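Updated 8 Apr 2026. Questions about the Emberg T-shirt print run, ask Alper first, he'll send you back here anyway.

## Ordering

**Can I still order?**
Yes til the end of the month. Next run not before September.

**Minimum?**
11 shirts per design. Mixed sizes fine. Mixed colours not fine, sorry.

**What blanks do you use?**
Cetell for short sleeve, Pisell for long. The Pisell ones run small, go up a size.

**Can I bring my own shirts?**
Cotton only. No stretchy gym stuff, the ink cracks. Wash them first, no softener.

**Artwork?**
Vector file please. Screenshots of your logo off the website get sent back. Fine lines under a millimetre fill in, so thicken them up or we'll do it and you may not like the result.

## Ink and colours

**White on black, will it look grey?**
Not if we put two layers down. We always do on black. Feels a bit heavier on the chest, softens after a few washses.

**Can you match my exact colour?**
Close, yes. Exact, no. Bring a sample in daylight hours.

**Sharp lettering, gothic fonts, monograms?**
Fine. Keep the points from getting too skinny. White on black suits them.
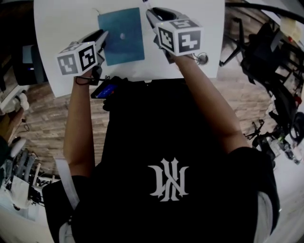

*Black short sleeve, white monogram.*

## Washing

Inside out, cold. Line dry. Don't iron over the print. Leave it three days before the first wash, a week is better.

## Pickup

**Where?**
Çınar building, unit 303, side door. Bell is broken so knock.

**Something's wrong with my order**
Email Alper Akbulut with your order number and a photo. Reprints if its our mistake. Wrong size picked by you, we can't swap it, but theres a spares box by the door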